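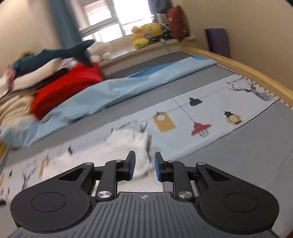 ## Folding small whites on the bed

A made bed is the best folding surface in most houses. It is wide, it is soft enough that things don't slide off, and you can stand at the side of it without stooping as far as you would over a coffee table. Smooth the bottom sheet first. If you fold on a rumpled sheet you press the rumples into whatever you are folding.

A printed sheet helps with white things. Ours has hanging lamps on it, yellow ones and a red one among them, and a plain white cloth is much easier to square up over that than over white cotton, where the edges disappear.

### Before you fold

- Tip the whole basket out at the foot end and work towards the pillows.
- Pick each cloth up by one corner and give it a single hard shake. Bunched cloths come out of the machine with the hems rolled under, and a shake gets most of them out.
- Feel the hems. They dry last. Anything still cool along the edge goes back on the airer.
- Put odd sizes to one side and do them at the end.

### The fold

1. Lay the cloth flat and pull the two nearest corners apart until the edge is straight.
2. Do the same with the far edge.
3. Fold the far edge towards you and match the corners. Run the side of your hand along the crease.
4. Fold left to right, then once more if the drawer is shallow.
5. Stack with the folded edge facing the front.

Muslins and thin cotton won't stay square, so fold them in thirds lengthways and roll them up from one end. A tight roll stands upright in a box and you can pull one out without upsetting the rest.

### Getting whites white again

Kedir Alemneh wrote in from Rillville about cloths that had gone grey after a winter of being washed with everything else. Soak them overnight in a bucket of hand-hot water with 65 g of soda crystals, then wash at the hottest setting on the care label. Leave out the fabric softener. It coats the cotton, and a coated cloth pushes water around the worktop instead of soaking it up.

Don't soak anything with coloured stitching until you have tried one on its own.

### The sheet itself

Printed bedding fades from the side that faces the sun. Turn it inside out before it goes in the machine and peg it out the same way. Wash at 40 degrees and iron on the back of the print, if you iron it at all. A plain border, if there is one, is a good guide for getting the sheet straight on the mattress: line it up with the long side first and tuck the corners afterwards.

Spare sets keep together if you put the folded sheet and one pillowcase inside the other pillowcase. Mekdes Gebremichael does the same with tea towels, using an old cot pillowcase, and hangs it on the back of the larder door.

Page last changed 6/23/22. Stain removal has its own page, under Laundry.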